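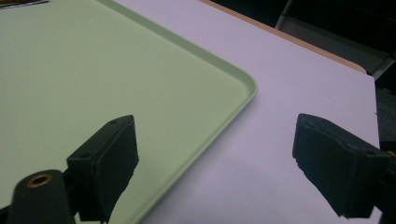 Plastic Trays and Tableware: Your Questions

Last updated 22/10/2025

Does "BPA-free" mean a tray is safe?
It means one chemical was left out. The label doesn't say what replaced it, and Skadholm's product page doesn't either. We've asked.

Is the "100% recyclable" claim true?
On paper. Whether your town takes it is another matter. Call before you toss it in the bin.

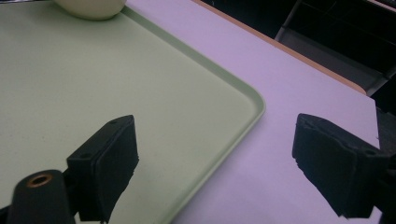 A pale green tray with a low raised rim.

Can I trust "dishwasher safe"?
Up to a point. Wulen says top rack only, in small print on the back of the box. We'd wash by hand and skip the argument.

Do the antibacterial ones work better?
We haven't seen proof we'd pay for. Bandix charges 30 percent more for the coating and sent us a brochure when we wanted test results.

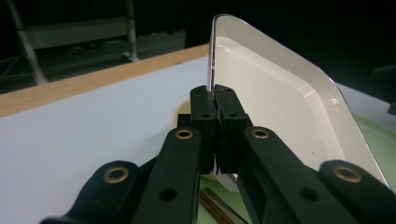
Soap and a sponge cost less.

What about the lifetime warranty?
Read whose lifetime. Belhaj changed its terms in June, and "lifetime" is now 3 years with a receipt.

Do you get paid by any of these brands?
No.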